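Tidying by the Trusari method: gallery
Last updated October 10, 2020
Search this site Enter keywords Go

Trusari promises that any home can be put straight if you handle one small thing at a time. I have my doubts.
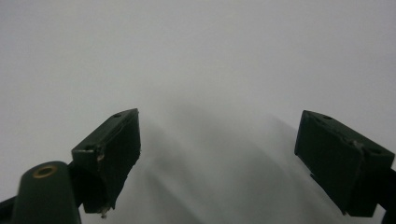
Flat 303, Flanusmont. One small thing at a time, says the booklet.

Marlene Schwerdtfeger lent me the booklet in June. It has 200 pages, a good many of them on how to fold a tea towel, and it tells you to start with whatever is nearest your hand. I've always started with the worst cupboard and I can't see what is gained by leaving it till last.

The other claim is that things put away the Trusari way stay put away. Perhaps they do if you live alone and never cook. Wolfram Hollmann swears by it, but he also swore by the Larkon boxes, and those are in his loft with the lids off.

I'm less bothered by the folding than by the shopping. The full set of dividers costs 688 and the booklet mentions them in every chapter. Old shoeboxes cost nothing and fit most drawers if you trim the sides.

I'll give it until the hall cupboard is finished. If I can still find the spare bulbs by then, I may think better of it.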